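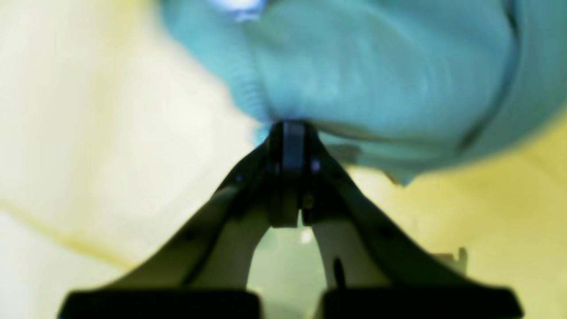
Washing less, wearing longer: laundry habits in student housing

Project report, second-year Textiles and Society
Leire Villanueva, Valeriano Nieto, Jianhua Lü
Supervisor: Covadonga Montes

1. Background

Students wash their own clothes for the first time when they leave home, and most learn by guessing. We wanted to know how often clothes are washed in shared housing, at what temperature, and whether people wash things that are still clean enough to wear. The work was done at the Pumell residence, which has 304 rooms and one laundry room in the basement.

2. Method

We put a paper form under every door in February and got 87 back. Residents wrote down each item they washed over two weeks and how many times it had been worn. This gave us 1,533 entries. We also interviewed 39 residents, mostly in the kitchens — the laundry room was too noisy to record in.
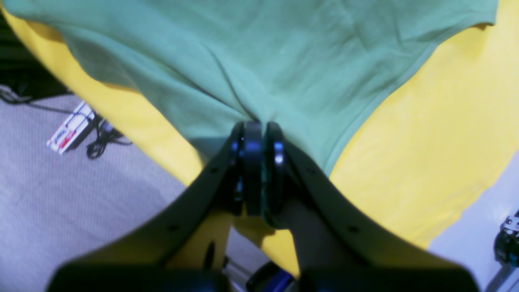
Figure 1. Green T-shirt on a yellow surface, with creases in the fabric.

3. Results

T-shirts were the most common entry and were nearly always washed after one wear. Jumpers varied a great deal. Several people said they washed a jumper only when it smelled of cooking, and others put it in with everything else to fill the drum.

Most residents used the 40-degree setting. When asked why, they said it was what their parents used, or that the dial was already there.
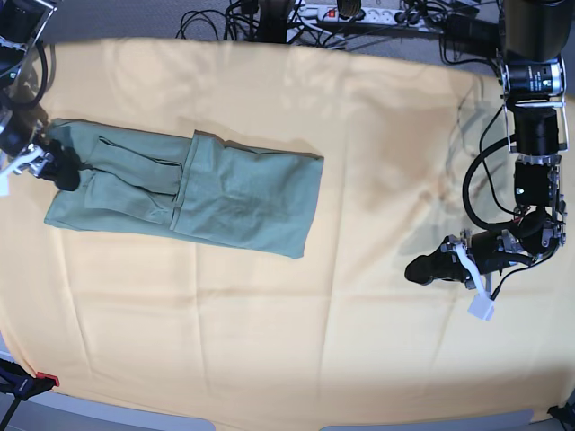 Trousers gave us the most trouble. The form had one line for all of them, so jeans, work trousers and thin summer pairs ended up in the same total. We should have split them by fabric. Seams and pocket openings also matter: on a pair like the green one, the doubled seam has more cloth in it than the flat part of the leg, and thick places are slower to dry. Residents who dried clothes in their rooms complained of this often.

4. Problems

The forms relied on memory. Teodoro Mateos, who checked our entries, found 12 forms that seemed to have been filled in all at once, in the same pen. We kept them in but marked them. A later group could leave the form beside the machines and collect it each evening.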